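Início > Dados abertos > Saúde e bem-estar
Etiquetas: gota, reumatologia, português, texto, perguntas e respostas

Este site usa cookies para lembrar as suas preferências. Aceitar | Gerir opções

# Tomoana: perguntas de doentes sobre gota

Olá! Sou a Nisreen Boutros e mantenho este conjunto quase sempre à noite, com chá ao lado, por isso perdoem o tom de conversa. O Tomoana reúne 3,554 perguntas escritas em português por pessoas com gota (ou por quem vive com elas), cada uma com um tema e uma resposta curta revista.

Comecei por causa do meu pai, que passou anos a ouvir que era "do vinho do Porto" e nunca percebeu bem o que era o ácido úrico. As perguntas dele estão lá dentro, com autorização, e são das mais teimosas!

## O que há nos ficheiros

- `perguntas.csv`: texto da pergunta, tema, variante (pt-PT ou pt-BR)
- `respostas.csv`: resposta revista, iniciais de quem reviu
- `temas.md`: os 9 temas, com notas sobre os casos duvidosos
- `LEIAME.md`: isto que estão a ler

Os temas vão da crise aguda à alimentação, passando por medicação, análises, rins, tofos, exercício, calçado e viagens. O calçado parecia-me um tema menor, mas quem já teve o dedo grande do pé inflamado sabe que nem o lençol se aguenta em cima, quanto mais um sapato.

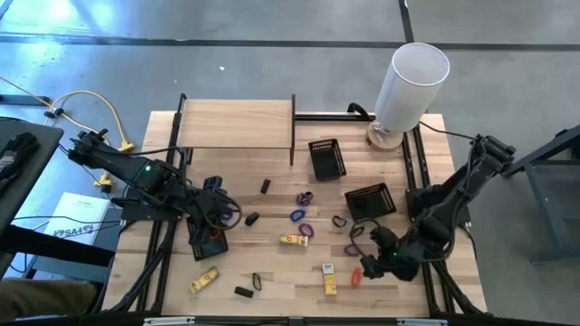
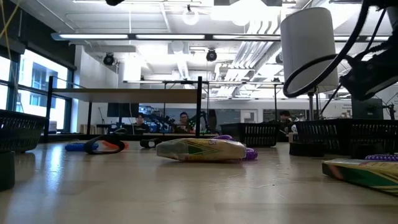
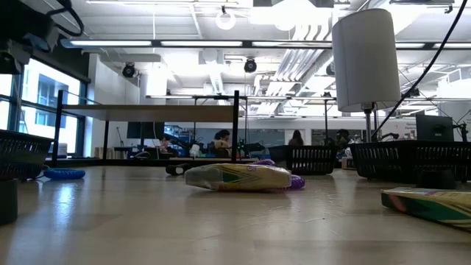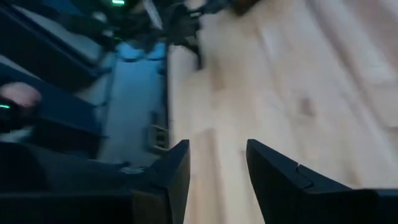

*Mesa com tampo de madeira clara, quatro vistas.*

## Como foi anotado

A Irja Valtonen e a Coralie Katene leram tudo em separado e depois juntámos as duas leituras numa folha só. Onde não concordavam, decidia eu, e 31 perguntas ficaram marcadas como `indefinido` porque também não consegui decidir. A confusão mais comum é entre gota e pseudogota: muita gente escreve "cristais no joelho" sem dizer quais. Não adivinhem pelo contexto, deixem como está.

As respostas foram revistas pela Teresa Głowacki, que é reumatologista e tem uma paciência infinita com as minhas vírgulas.

## Carregar

```
import pandas as pd
p = pd.read_csv("perguntas.csv", encoding="utf-8")
r = pd.read_csv("respostas.csv", encoding="utf-8")
df = p.merge(r, on="id")
```

Se abrirem no Excel e os acentos saírem estragados, importem como UTF-8 em vez de fazer duplo clique (já me aconteceu mais vezes do que gosto de admitir).

## Cuidados

Isto não serve para diagnosticar ninguém. As respostas são gerais, não conhecem os rins nem os outros comprimidos de quem pergunta, e algumas vão envelhecer. Uma articulação quente e inchada com febre é caso para ver um médico depressa.

Tirei nomes, moradas e locais de consulta. Se encontrarem algum que me escapou, escrevam-me antes de abrir um pedido público, por favor.

## Versões

- 12 de abril de 2020: tema "viagens" separado de "alimentação", duplicados removidos
- Março: primeira versão partilhada

Falta rever oito respostas sobre alopurinol, que por agora estão com o campo vazio.

Licença CC BY 4.0.

Partilhas: 8 | Comentários: 9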